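Breakfast Is Still My Job

Posted in December, filed under Grumbling

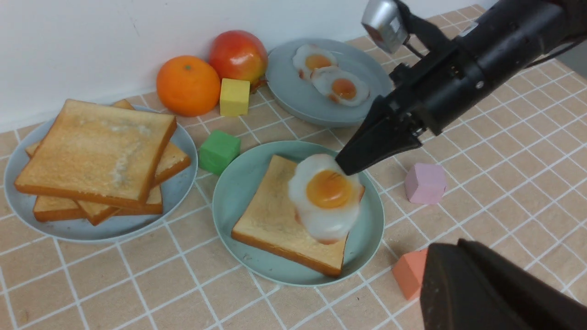
Every winter my brother-in-law sends me a link and asks when I'm going to admit that I was wrong about robots. I've been saying for years that I'll believe in the household robot when it can get through one ordinary weekday morning in my kitchen, from the first pan to the last wiped counter, and every year he thinks the day has come. So let's talk about breakfast. An egg on toast is the easiest hot meal I know how to make, and the egg up there over the mint-green plate is a soft pretend one, with a rounded yolk that will never run down anyone's sleeve. The toast is square and lying flat. Three plates, plenty of space between things, a few colored cubes. I've set up easier tables than that for toddlers, but not by much.

Now, I don't want to be unfair. Getting hold of something floppy is hard for a machine, and I know that because Faisal Memon has explained it to me more than once. Faisal fixes packaging lines for a living and has more patience for this stuff than I do. His point is that factory grippers used to be built around one part. You told the thing where the part was, you bolted the part down, and if anyone bumped the fixture you got a crash and a long lunch. Picking up a soft object that somebody just set down wherever is a different kind of problem, and ten years ago he wouldn't have bet on it.

Fine. I believe him. But "hard for a machine" and "useful to me" are two separate questions, and the people selling these things keep answering the first one when I've asked the second.

What breakfast is at my house

A real fried egg sticks. It sticks in one spot, usually the spot you didn't oil, and you have to feel that through the spatula and work around it. If you're too slow the yolk sets and my daughter won't eat it. If you're too fast it breaks and she won't eat it then either. The toast comes out of the toaster at an angle because the left slot has been dying since we moved in. The butter is either a brick or a puddle. Someone has left a library book on the counter, and the dog is standing exactly where your feet need to go.

None of that is exotic. I'd guess most kitchens are worse than mine before 8 a.m. And after the egg is on the toast there's the pan, which is the part of the job I'd like to hand over. I don't mind cooking. I mind the pan. I have yet to see a demo that ends with someone scraping egg off a pan.

The numbers people throw at me

My brother-in-law's link this year was to a write-up of a home helper called the Skullus, which is supposed to clear tables and load dishwashers. The figure in the headline was 2729 completed tasks. I read the whole piece twice and couldn't find out how many were attempted. I also couldn't find out what counted as a task. If moving a cup from one side of a table to the other is a task, then I complete a few hundred before noon and would like a write-up too.

Further down it mentioned that one run of loading a dishwasher had 16 items in it and took 60 minutes. I load ours in the time it takes the kettle to boil, badly, according to my wife. You can say speed doesn't matter if you're asleep or at work while it happens, and I half accept that. But an hour of a machine handling my plates with no one in the room is an hour I'd spend listening for a crash.

What I'd want to see is dull. Give it 100 mornings in a row in the same house, with the same family, and no engineer sitting in the living room. Write down every time a person had to step in. Write down what got broken. I'd read that report on a plane.

The shop floor isn't that far ahead

People assume factories sorted all this out ages ago. Parts of them did. Sidra Lashari runs a small finishing shop, family business, just says Lashari over the door, and she had a trial arm from an outfit called Grusterach in there over the summer. It was meant to take cut fabric panels out of a bin and lay them flat for the next person. With stiff panels it did well, she says, and it never complained about the radio. With the soft ones it would pick up two at a time, or pick up one and lay it down with a corner folded under, and then the next person had to fix it. She ended up with somebody standing beside it to straighten corners.

She didn't hate it. She'd take it back for the stiff panels if the price came down. But she told me the salesman kept saying "it's learning," and she finally asked him whether she was paying for a worker or for a student. He laughed and changed the subject to the service plan.

She did keep one machine from the same round of trials, a Wuven, which is a dumb powered cart that follows a strip of tape on the floor. It carries bins from one end of the shop to the other. It can't pick up a thing. Everybody loves it.

Where that leaves me

I own a dishwasher, a rice cooker and a robot vacuum, and I'm fond of two of them. The dishwasher is the best household robot ever made as far as I'm concerned. It got there by being a box, and by making me bring the plates to it. The vacuum does a decent job of any floor I've already picked up, so on the days I most need it I can't run it.

I'm open to being talked out of this. Faisal thinks it'll be sooner than I expect, and that the first good ones will do something narrow like folding towels or wiping down a counter. A towel machine I'd consider. I'd want to borrow it for a month first, and I'd want it to meet our towels, two of which have lost their hems.

As for my brother-in-law, he's coming to stay over the holidays and he's already told me he likes his eggs over easy. He can have them the way they come out of the pan. I've also told him he's washing it.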